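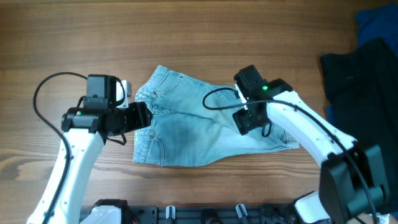 Figure 3. Jeans folded lengthwise on the tabletop, one leg laid over the other, waistband at left.

4.2 Folding trousers

Trousers made up 229 of the 1000 garments in the Rarndale set, and most of them were jeans. We treat them apart from shirts and towels because the cloth is heavy and uneven. A seam or a waistband is several layers thick, while the leg beside it may have worn thin. A fold that crosses a seam tends to spring back unless it is pressed flat.

The order of folds follows Espinoza and Tseng's household survey, in which 11 of 12 homes laid one leg over the other before doing anything else. The waistband is then squared and the hems are brought up toward it. Figure 3 shows light-blue jeans with the legs laid over each other. The upper fold runs at a diagonal, and the denim bunches in the lower middle. We scored this kind of bunching as a minor fault if it stayed clear of the waistband and the hem, and as a major fault if it reached either one.

Stacking height was measured after the last fold, with no weight on top. Faded jeans gave lower stacks than dark ones of the same size, which Macapagal puts down to repeated washing. We did not record the age of the garments, so we cannot test this. Belt loops caused more trouble than we expected. When a loop was caught inside the first fold, it left a ridge that carried through to the finished stack, and the garment had to be opened and folded again.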